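Ticket 1823
Project: Florna table clearing
Component: grasp planner, soft items
Status: open
Assigned to: Chih-ming Chung

Problem as reported
The Florna policy handles rigid items well enough to show people. Cups, boxes and lidded tubs get picked and set down at the side of the table. Thin wrappers do not. The arm closes on the flat part, lifts an inch or two and drops it, then tries the same spot again until the 26 second timeout. Out of 109 wrapper trials in the July batch, most ended in timeout. Allent wants to know if the system can clear a break room table without someone standing by. My answer for now is no.

Checked so far
1. Jaw pads replaced. No change.
2. Closing force raised one step. Wrapper holds slightly longer, still slips.
3. Depth threshold lowered. More false grasps on bare table, so I put it back.

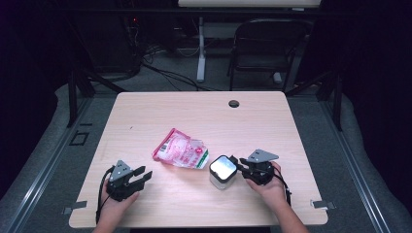 My guess is that the training set is short on soft trash. The Osau set we started from is nearly all hard objects, and the policy treats everything like one of them. A square container with a black lid gives the jaws two upright sides to close on. A wrinkled snack wrapper lying flat next to it gives them almost nothing, and the printing on it confuses the edge detector as well. A person would pinch a raised fold or slide it to the table edge. The policy has never been shown either one.

Reply from Dantas support
They suggest adding 400 hand-guided demonstrations of soft items before changing any more settings. They also recommend using both grippers on the wrapper, so one can hold while the other takes a better grip.
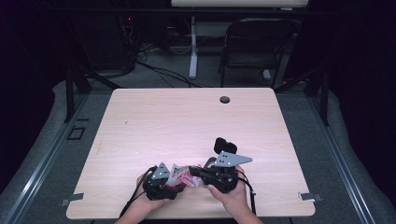 Crumpled white and red item held between the two grippers.

Next steps
- Record the two-gripper demonstrations, wrappers first, then paper napkins.
- Retrain from the July checkpoint and keep the old pads on one arm for comparison.
- Rerun the wrapper trials with the timeout unchanged.

Leave this open until the rerun is logged. Do not merge with the dishwasher loading ticket, which is a separate fault in the wrist joint limits.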